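Oltville Makers Forum > Shared Workshop > Robots and Automation

Thread: Arm build, RAM install cell, gripper sag near the board

slatbench
25 Jun 2022
Posting where I'm at with the arm in the back bay. The goal is still the same as in May: pick a memory stick off the printed fixture, carry it over to an open tower, line it up with a slot and press it in. The tower is an old one lying on its side on the slatted table. CPU is in, no cooler, memory slots empty.

The pick is good now. I reprinted the holders with a wider mouth and the fingers get a clean grip on the stick. My trouble is the other end. When the arm comes down over the board it ends up 2 mm lower than I taught it, and only on that side of the table. Over the fixture it's fine.

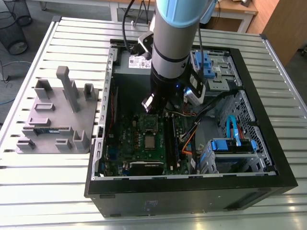 I've checked the payload setting and re-zeroed the joints. The tool offset is measured from the flange to the fingertips with calipers. Control is a Python script on the Prerham laptop, nothing fancy, just waypoints with a slow final approach. Anybody had an error that changes across the table like that?

torx_and_tea
Is the table level with the arm base? If the base is tilted even a little, your Z will drift as you move away from wherever you set it. That would fit with good over the fixture and bad over the case.

slatbench
Base is bolted to the frame, not the slats. I haven't checked the tilt. Will put a dial indicator on it.

Clorari
I'd skip all that and use the wrist camera. You already have it mounted. Find the slot, find the stick, correct at the end. Chasing 2 mm with shims is a waste of an evening.

torx_and_tea
Disagree. The camera will cover up a bad frame and then you'll be debugging both. Fix the mechanical part first.

Clorari
It's a hobby cell in a shared shop. Somebody will bump that table next week and the shims won't mean anything. Vision handles a bumped table.

du_bench
Side question, how are you holding the case still? I did something like this at home with connectors and the part kept walking when I pushed. DIMMs need a fair bit of force.

slatbench
Nothing holding it yet, it just sits there. I haven't tried a full insertion. Plan was two corner stops screwed into the extrusion.

du_bench
Do the stops first. Also support the stick close to both ends when you push, or push on one end and then the other. Pushing in the middle bows the board. And move those loose cables out of the way, I snagged one on a finger and pulled the header off.

slatbench
OK, indicator result. From the fixture side to the far side of the case I get 2 mm of drop, so it's the base. I reset the user frame with three touch points on the table and the error is mostly gone. No shims.

torx_and_tea
Good. Log it somewhere so you can see if it moves.

Clorari
Still say vision. Do 10 placements tomorrow and see how many land.

slatbench
Fair enough. Stops go on first, then 10 runs at slow speed with a dead stick. I'll post the numbers and the script after that.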